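Plitville Sitters - a data card

Plitville Sitters is a catalog of 300 painted portraits from town halls, parish houses and one very damp hunting lodge. Each record gives the sitter, the painter (where known), the pose, and what the sitter is holding. Gloves, mostly.

Maintained by Ute Kohlhase at Wunderlich, version 2.
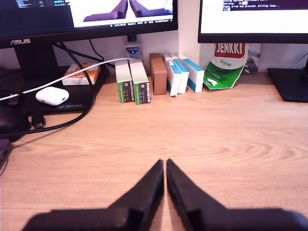

Desk with small boxes along the wall.

What is in a record

Each portrait has 21 fields. The one called "rank" holds the sitter's own claim, and the one called "rank_checked" holds what the parish books say. They agree less often than the families would like.

"Likeness" is scored from 1 to 7 against other portraits of the same person. A score of 1 means we suspect the painter never met them.

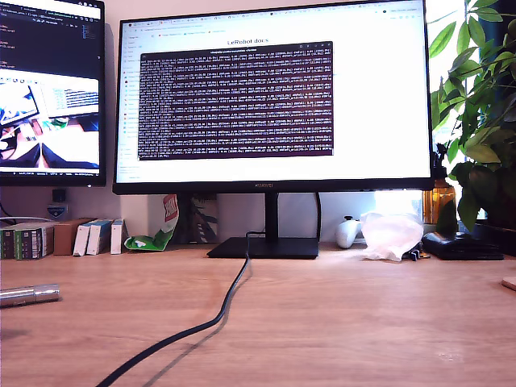
Painter names follow the Rulanska spelling list, even where the painter signed three different ways. The original signature is kept in "signed_as" - please don't tidy it.

Known problems

- Mayors are heavily overrepresented. So are mayors' dogs.
- Dates before the Zusorum fire come from family memory and should be treated accordingly.
- Children in the older portraits are often tagged as small adults. In fairness, they were painted that way.
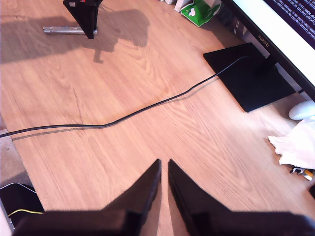 Use and corrections

Free for teaching and research with credit. Corrections go to Ute, who reads them all in May and replies to the polite ones. If your ancestor's nose is the issue, please write to the painter.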